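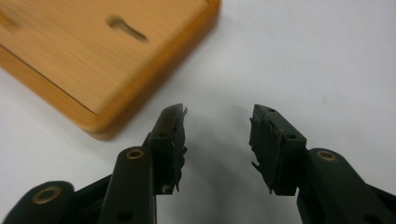 Print
E-mail

4. Missing Parts and the Resale of Household Goods

4.1 Background to the section

The previous section dealt with the condition of goods when they were given away. Most of the donors we interviewed judged condition by looking at surfaces. They talked about scratches, stains, fading and chips, and they cleaned or touched up what they could before bringing an item in. Very few of them talked about completeness. When asked whether all the parts were present, donors often answered that the item was "fine" or "all there," and then corrected themselves later in the interview when they remembered a bag of screws in a kitchen drawer.

This section looks at what happens to those items once they reach the sales floor or go up as online listings. We argue that missing small parts have a larger effect on resale than the earlier literature on secondhand trade allows for. The effect is uneven. It is strong for goods that need to be put together or attached to something, and weak for goods that can be used as they stand. A chair with a worn seat is still a chair to most buyers. A set of shelf sides with no pins is harder to sell, even at a low price, and even when the pins can be bought for very little at a hardware store.

4.2 Setting and material

The field work took place in Biltamon, a mid-sized city with an older housing stock and a large share of renters. The two stores in the study are run by Lecomte, a nonprofit reuse organization that accepts furniture, kitchen goods, lamps and small items for the wall. Both stores take drop-offs at a rear door, and both price goods on the day they come in. The east store is larger and has a back room where staff can set items aside for repair. The downtown store has no such room, and items that are not ready for sale are either sent to the east store or turned down.

The online material comes from Clendora, a local listing site on which residents sell to each other directly. We collected some 300 listings for shelves, small cabinets, wall racks, mirrors and similar goods. The listings were posted by private sellers. Listings by shops were left out, as were listings with no text beyond a title. Each listing was read by two coders, who noted whether the seller said anything about hardware, fittings, instructions or missing pieces. Where the coders disagreed, they went back to the wording together and settled on a shared reading. Most disagreements concerned phrases such as "comes as is," which may refer to missing parts, to damage, or to nothing in particular.

We also kept notes on conversations at the sales counter and at the drop-off door. These notes were written up the same evening. They are not full transcripts, and we treat short quotations from them as close to the speaker's words but not exact.

4.3 What counts as a part

In the stores, "part" was used loosely. Staff used it for anything that had come with the item when it was new and could get separated from it: bolts, shelf pins, brackets, knobs, casters, lids, keys and printed instructions. Cords were sometimes parts and sometimes not. A lamp without a plug was described as broken, while a lamp without a shade was described as missing its shade, and the second was usually put out for sale.

For the analysis we divided parts by what they do for the user. Holding parts keep the pieces of an item joined to each other. Hanging parts attach the item to a wall or ceiling. Working parts, such as knobs and hinges, let the item be opened, closed or adjusted. Paper parts are instructions, templates and labels.

The line between holding and hanging parts turned out to matter for the results. Buyers who found that a holding part was missing could usually work out what was needed, because the holes were there to be measured. A missing hanging part was a harder problem. Some items are made so that the hardware stays out of sight once they are up, and the piece that goes into the wall is separate from the piece that is sold. One common arrangement is the keyhole-shaped slot cut into the wood (Figure 2). The narrow length of the slot takes the neck of a screw, and the wider end lets the head pass in. A buyer who knows this can hang such a piece with ordinary screws of a suitable size. A buyer who does not know it may conclude that a bracket has been lost.

Figure 2. Keyhole-shaped slot in the surface of a light wooden board. The slot is a narrow recess that widens to a rounded end.

We heard this conclusion drawn more than once at the downtown store. In one case a customer carried a wall shelf to the counter, turned it over, and asked where the rest of it was. The clerk did not know either and offered a discount. The customer left without it. The same shelf sold at the east store the following week, where a staff member had taped screws to the back and written "hangs on these" on the tape.

4.4 Disclosure in online listings

Private sellers on Clendora wrote a good deal about size, color and the reason for selling. They wrote much less about hardware. When hardware was mentioned, the mention tended to come at the end of the text, after the price and pickup details, and it was usually brief. "Screws included" and "no hardware" were the usual forms. Sellers rarely said what kind of screws, or whether the wall pieces had been left behind in a former apartment.

Several sellers named the maker in place of describing the parts. This was most common with the Troretti line of modular shelving, which is well known in Biltamon because a local store carried it for many years. Sellers of these units seemed to assume that the name told buyers what fittings were needed and where to find them. Buyers did not always share that knowledge. Questions posted under the listings asked whether the rails were included, whether the older brackets fit the newer uprights, and whether the unit could stand without being fixed to a wall. Some of these questions went unanswered, and the listings were later marked as withdrawn. We cannot say whether the items were sold in another way, kept, or thrown out.

Photographs did little to fill the gap. Sellers photographed the front of an item, often in place and in use, with books or plants on it. The back was seldom shown. This makes sense from the seller's side, since the front is what a buyer will look at for years. But the back is where a buyer would find the slots, holes or hooks that settle whether the item can be put up with what is already in the toolbox.

4.5 Handling in the stores

The two stores dealt with incomplete items in different ways, and the difference came mainly from space. At the east store, staff kept drawers of loose hardware taken from goods that had been broken down for disposal. The drawers were sorted by type and, within type, more or less by size. When an item came in without its pins or knobs, a staff member would look through the drawers for a match. A close match was accepted if it held safely. Knobs were an exception. Staff preferred to replace a full set of knobs with another full set, even when only one was missing, on the view that customers notice an odd knob before they notice anything else.

The downtown store had a single box of mixed hardware under the counter. Staff used it when the store was quiet. On busy days incomplete items were marked down and put on the floor as they were, with the word "parts" written on the price sticker. Customers read the sticker in conflicting ways. Some took it to mean that parts were included — others that the item was good only for parts. Staff were aware of the confusion and had asked for printed stickers with clearer wording, which had not arrived by the end of the field work.

Both stores turned away items that had to be attached to a wall and carried a heavy load, if there was any doubt about the fittings. This rule was applied to tall cabinets and to anything meant to hold a television. It was not applied to small shelves, frames or mirrors, where the decision was left to the person at the door.

4.6 Discussion

The results point to a problem of information as much as one of supply. The needed parts were often cheap and easy to get. What buyers lacked was the knowledge of which part to get, and sellers and clerks were not always able to tell them. A short written note, attached to the item or added to the listing, appeared to settle the question in many of the cases we observed. We did not test this directly, and items with notes may have been in better order to begin with.

There are limits to what can be drawn from this material. Biltamon has many renters, and renters may be more cautious than homeowners about goods that require holes in a wall. Several customers mentioned their lease when they put a wall item back. The listings also cover a narrow range of goods, and the site does not record completed sales. The next section takes up the matter of leases and wall damage, using the interviews with tenants.

Print
E-mail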